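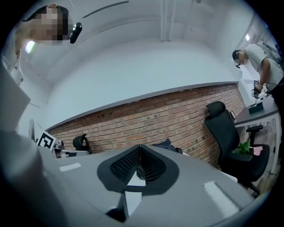

Fig. 1. View over a hand-held gripper. Two people wear head-mounted devices; the fiducial marker stands on the left.

Handout 4: Rules of good practice for recording with hand-held grippers
Course: Learning from Demonstration, practical part
Prepared by Firdevs Soylu, with corrections from Darlene Fraser

Please read this handout before your first session in the room. It does not replace the safety sheet from Handout 2, which you must sign separately. I have tried to write down what we agreed in February, and also some points which were asked by students so many times that it is better to have them on paper.

1. What a rule is in this course

In Handout 3 we separated three kinds of text: a standard, a house rule, and a habit. A standard is written outside of our group and we cannot change it. A house rule is written by us, it has a number, and it can be changed only if the change is also written. A habit is what people do without having decided it. Many problems in the recordings come from habits. One person starts each demonstration with closed fingers, another with open fingers, and each believes this is the rule.

Everything in sections 2 to 5 is a house rule. If you think one of them is wrong, follow it for the session and write your objection in the log.

2. Before the recording

2.1 Check the finger pads of both grippers. Close and open each one fully. If a pad does not return to its position, put the gripper aside and write its number in the log. Do not repair it with tape.

2.2 Check that the markers are firmly attached and that all faces are clean. A marker with a scratch over the black border is exchanged, also when the software still finds it.

2.3 The markers which stand in the room are not moved after calibration. If you have touched one, say it loudly. Then the calibration is repeated. This costs some minutes and it is never a reason for blame.

2.4 Put on the head-mounted device before you take the grippers. Adjust the strap with both hands free. When it sits correctly, look to the floor and then to the ceiling; it must not slide.

2.5 The second person confirms that all streams are running. You may not confirm this for yourself.

3. Objects and work surface 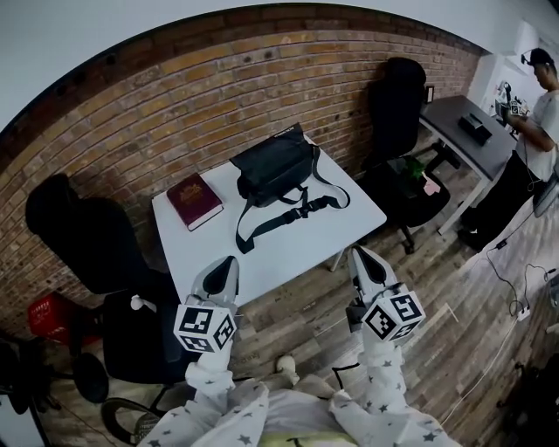 Robot Practice Group, Department of Applied Mechanics, Prostetti Technical College

The object list is fixed before the session and only objects from the list may be on the work surface. A book and a shoulder bag are a good pair for beginners, because the two objects ask for different planning. The hard cover keeps its shape and you can approach it from the side. The bag has a long strap which lies over the table, and the strap can go under the other object or around a finger.

For objects with straps, cords or handles we have the following additional rules.

3.1 Decide before the start which part of the object will be grasped. Write it in the task sheet: "body," "strap," or "handle." Words like "as convenient" are not accepted.

3.2 The strap does not need to be in the same place in every demonstration. It should be varied. But it must lie completely on the table or hang in a way that is described in the sheet.

3.3 If the strap catches on the gripper, stop the movement, say "caught," and end the episode. Do not shake it free. The episode is kept and marked as failed.

3.4 Never pass an object from a gripper directly to the hand of another person, unless the task sheet says it.

About the floor: cables which cross the floor are part of your preparation, the same as the objects. Walk your path once with empty hands. With the grippers forward and the eyes on the table, you will not see a cable at your feet. If the path crosses one, change the path or ask that the cable is moved.

4. During the demonstration

4.1 Start from the rest position: both grippers in front of the body, fingers open, and hold still for 2 seconds.

4.2 Move at a speed you could keep for the whole session. Students usually begin too fast and then become slow after the first twenty episodes. Mereana Paewai compared this on the Fumier task and the difference in duration was larger than the difference between people.

4.3 Keep the marker cubes in the view of the head camera as much as the task allows. If you must turn a wrist, turn it and come back.

4.4 Do not speak with the person at the desk during an episode. Only the words "stop" and "caught" are used.

4.5 After 8 episodes there is a pause. The grippers are put down on a free surface – not on a chair, and not on the floor.
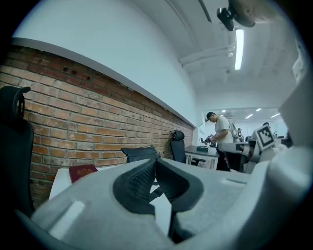

The pause is also the moment for the log. Each line has the episode number, the result, and a remark if something was different from the sheet. "Different" includes small things: somebody walked behind the table, a chair was moved, the light was changed. The person who reads the log later was not in the room, and for this reader a chair which appears in another place between two episodes is a real question. Write the remark even if you find it not important.

5. Persons in the view

Every person who can come into the view of any camera must have signed the consent form. This includes people who work at the other desks and people who are far away in the next room. A gripper camera sees wide, and it sees backwards and up when you turn your hand. Faces are blurred before the files go to the shared storage, but the blurring is not a replacement for the form. If a visitor comes in, the operator says "stop" and the episode is ended.

Ask also about things on the desks. Open letters, badges and screens with private content are turned away or closed before the first episode.

6. Exercise for next time

Work in pairs. Take the log of the Rirgate session (23 episodes, on the course page) and find every line where a house rule from sections 2 to 5 was not followed. For each one write the number of the rule, and your opinion whether the episode can still be used. Then propose one change to the rules, in one or two sentences, with the exact new text.

Send your answers to Rostyslav Bondarchuk. Questions about the consent forms go to Sumaiya Patwary, who also keeps the paper copies. The scissors and the spare markers are in the drawer with the label "Wanigasekara."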